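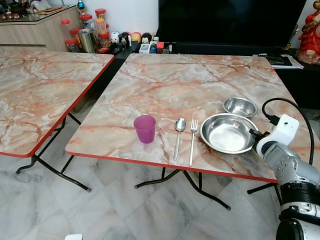 Table station, gripper at the rim of the large steel piece. Cup, spoon and fork to the left of it.

Monday, April 30, 2018
Notebook: Plarklow table-setting kit, review, second entry

Working on the steel set today. The plastic set went through last week and is written up in the first entry, so I won't repeat the install notes except where something changed.

What we have on loan from Plarklow: the gripper (the Feva), its bracket, the cable, the wrist camera and the software license. The arm is ours. Plarklow sells the kit to people who already own an arm and want it to lay and clear simple tableware. The loan runs 16 days and we are on day 7. The question for us is whether to buy one and put it on our price list as a fitted service, meaning we mount it, teach the layout and come back for service calls.

Set up

Same folding table as last week, the one with the pink marble pattern and the red edge. I had thought about moving to the plain bench but decided against it. The customers who asked about this have patterned tabletops, and the pattern is part of what the camera has to deal with. The second table stays alongside as a put-down area for the laptop and spares, cleared off before each run so the arm's keep-out zone doesn't have to change.

Layout taught, left to right: cup, spoon, fork, large shallow piece, with the small bowl behind the large piece. The kit's software has "plate" and "bowl" as separate object types. Our large steel piece is somewhere between the two. I taught it as plate first, then again as bowl, and kept both files. As plate, the fingers approach low and flat. As bowl they come down over the rim from above, one inside and one outside. The bowl file is the better one for anything with a rolled rim. Saved as steel_large_B. Please don't overwrite it.

Cable routing is still the part I like least. The cable leaves the back of the gripper housing, goes up in a loop and comes back down along the arm. The manual shows it clipped at two points. With our arm the lower clip lands on a joint, so it can't be used, and the loop stands up higher than the drawing. It hasn't snagged. I would not want it like that at a customer's. Before we quote for anyone we need a bracket or a longer clip. I can make one from sheet offcuts, but then it's our part and our problem if it breaks.

Runs, morning

Started with the large piece alone, pick and place to the same spot. 9 runs. All picked up. Two were set down off the mark toward the back of the table, by enough that I would have moved them by hand. Restarting the software and repeating the table calibration cleared it. I didn't restart and calibrate separately, so I can't say which one did it. Should have.

Then added the small bowl behind. Trouble starts when the two rims are close. The camera sees bright steel against bright steel and the outline it draws jumps from one rim to the other. With the light over the table on full, the highlights inside the small bowl are brighter than anything else in view and it takes those for an edge. 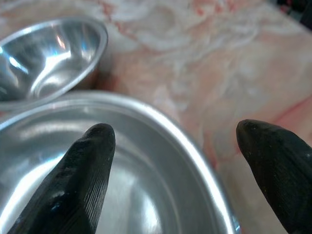 Wrist camera, fingers open, large bowl near and small one behind it.

Turned exposure down two steps in the camera menu. The outline settled. Down three steps and it lost the table pattern, which it uses to judge height, and it refused to start a run. So two steps for steel under our lights. This will be different at every site and it needs to go on the install checklist, with time allowed for it. Plarklow's quick start says the exposure is automatic. It is, until you open the menu, and after that it stays wherever you left it. There's no button to put it back. You have to reload the factory profile, and that also wipes the taught layouts unless they were exported first. I lost the plate file finding this out. No great loss, but export first.

Fingers

The ridged pads do a decent job on steel rims. They also hold on to dust. I wiped them with a damp cloth at the start of the day and by lunch they had specks on them again. For a kitchen or dining setting this matters more than the grip figures. The pads come off with one screw each, and the manual allows washing by hand but doesn't mention a dishwasher. I have sent that question to Plarklow along with the cable one.

Rated pad life is 3,000 cycles. We won't get near that during the loan. A small canteen laying and clearing by arm would get there fairly quickly, so pads should be a line item in any service contract and not included in the call-out price. Spare pads were not in the box. The packing list says they should be.

Compared with the Kamow, which we had in for a look last September:

Kamow fingers are smooth and wider. Better on cups, worse on rims. It slipped on anything with a rolled edge.
Kamow had no wrist camera, only the overhead one, so it never had this highlight problem, but it also couldn't correct on the way in.
Feva is slower to close. Fine for this work.
Kamow cable ran inside the bracket. Much neater.
Kamow software needed a laptop connected all the time. The Feva runs its layout without one once taught.

On balance I'd take the Feva for tableware. I wouldn't take it for general bench work, where the Kamow was easier to live with.

Runs, afternoon

Reset the layout with the cup closer to the front edge and taught the spoon and fork. Flat cutlery is listed as "supported with limits" and the limits are real. The fork can be picked from above by the handle if it is lying straight. If it is turned, the wrist has to turn with it, and on our arm that brings the cable loop round over the table. I stopped it there and set a limit on wrist rotation. With the limit on, a turned fork is skipped and reported. Skipping is acceptable. I'd sooner tell a customer it skips than have it drag something off the table.

The spoon was harder than the fork. The fingers close on the handle fine but the bowl end is the heavy end, so it tips as it lifts and lands at an angle. Taking it nearer the bowl helped. I want to try the thinner pads Plarklow lists as an extra, if they'll lend a pair.
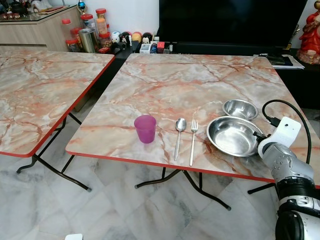 One more thing on the layout editor. It stores positions from the table corner nearest the arm base, and these are folding tables. If someone knocks the table, every position is off by the same amount, and there's no warning. The editor has a "nudge all" function that fixes it in a minute, but the person on site has to notice first. Sarmiento, our likely first site, folds its tables away every night, so this would come up daily. Options are floor marks for the legs or a calibration at the start of each day. Calibration means clearing the table first and leaving the arm alone until it's finished. Floor marks are cheaper. I'd do both.

Noise is low. You could talk over it. The stop button on the bracket works, but it is on the side facing away from the operator when the arm comes in from the right, as ours does. We would add our own stop on the table side.

Cost notes

Mounting and wiring took most of a morning last week, including reading. A second one would be quicker. Teaching a five-piece layout took longer than I'd planned, mostly the exposure business and the two object types. I'd quote a full day on site for a single table and half a day for each one after that, until we know better. Pads and clips extra.

Open

Reply from Plarklow on dishwasher, cable clip, missing spare pads, loan of thin pads.
Repeat the set-down error with calibration only, no restart.
Small bowl inside large bowl, stacked. Not tried yet.
Cup with the exposure two steps down. It was fine on automatic last week, but it's see-through and may not be fine now.
Clearing run, all five pieces to the second table.
Make a cardboard template for the longer cable clip before cutting metal.

Layouts exported to the shared drive under steel, with the exposure setting written in the file name. Power off at the arm, pads left on.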